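Notebook, kitchen bench, Diltness workshop
July 2026

Sat down with a pot of tea and the second draft of our house rules for the two-arm rig, which has been on my list for weeks. The first draft ran to a page and a half and was mostly things I was cross about at the time. I'm writing my notes here before they go into the shared copy, so please scribble on them if you pass by. The Ostance people have asked to see whatever we settle on before they set up their own bench in September, and I would like them to get something they can use.

Where the numbers stand, for anyone picking this up cold. The dish task has 2,578 recorded runs in the Cevora folder. I have looked at the notes attached to them and 263 carry a remark of some kind from whoever was on the bench. Most are harmless ("forgot to reset the bowl", "phone rang"), but a fair few are about cables, water or hands, and those three are what I have built the rules round.

Cables and water

I keep coming back to this one. Our wrist cables are long because we wanted slack for the full reach, and slack has to go somewhere. With an arm working over the sink, the lead off the gripper drops into a loop and the loop finds the basin. The old rule said "keep cables tidy", and I'm afraid I wrote it, and it is no use to anybody at all. What I'd like in its place:

Drain the basin before the arms are powered, and leave the tap shut for the whole session unless the sheet for that task says otherwise. If it does say otherwise, the wrist lead is clipped back along the forearm first, and a second person looks at the clip. Power adapters and anything with a plug come off the worktop altogether. I know there isn't a good shelf for them yet. I have measured up for one and it would be lovely to have it before the Ostance visit.

Floor cables belong in this section too. They run where our feet go, and the person on the bench is looking at the plates.

Hands

A harder conversation, and I don't think we have finished it. On this bench we work close in, and a blanket "no hands near the arms" would simply be ignored by the second day, me included. So the draft says where hands may be and at what speed. With somebody inside the taped line the slow setting is on, both arms, even if only one of them is moving. The stop button is within reach of the free hand, tested at the start of each session and ticked on the sheet. Sleeves rolled, no lanyards, no bracelets.

I'd also like us to say out loud "going in" and "out". It feels silly for the first ten minutes and then it doesn't, and it was the one habit from my old place that I have missed.

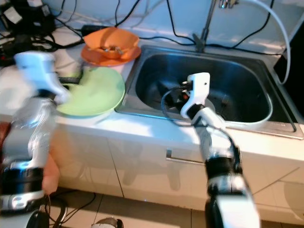 Plates and the rim of the worktop

Left arm on the green plate, right arm waiting over the sink, which is the pose I had in my head for most of this section. A plate being tipped up by its rim is the moment I trust least. Grip force on our pair was set with the Yusof pads on, and 900 on the controller scale was comfortable for the flat plates, though I have never been sure it suits a curved rim. Until someone has sat down and done it properly I propose we leave it at 900 and don't nudge it mid-session. If a plate slips, stop, note it, start the run again.

Scraps in the bowls: real food is fine for the morning and gets binned at lunch. I found a bowl last month that I won't describe.

One arm must be still before the other crosses the middle of the counter. The software has a check for this, but it was written for the old, wider mounting and I would not lean on it.

What goes on the sheet

Short, or it won't be filled in. Basin drained, adapters moved, leads clipped, stop tested, speed setting, who is inside the line. Then one free line for anything odd. Please do use the free line. Run 1,223 has a lovely note about the left arm "sounding tired", and that sent me to a loose screw at the shoulder which I would never have gone looking for.

Still open

Whether the second person has to be in the room or only within shouting distance. I lean towards in the room, but I know that makes the rota awkward.

Whether the slow setting is slow enough. I'd like to try it beside a wooden spoon on a stand and see how we all feel about it.

Tape for the line: the yellow lifts off the tiles after mopping. Try the cloth sort from the stores, and ask for two rolls.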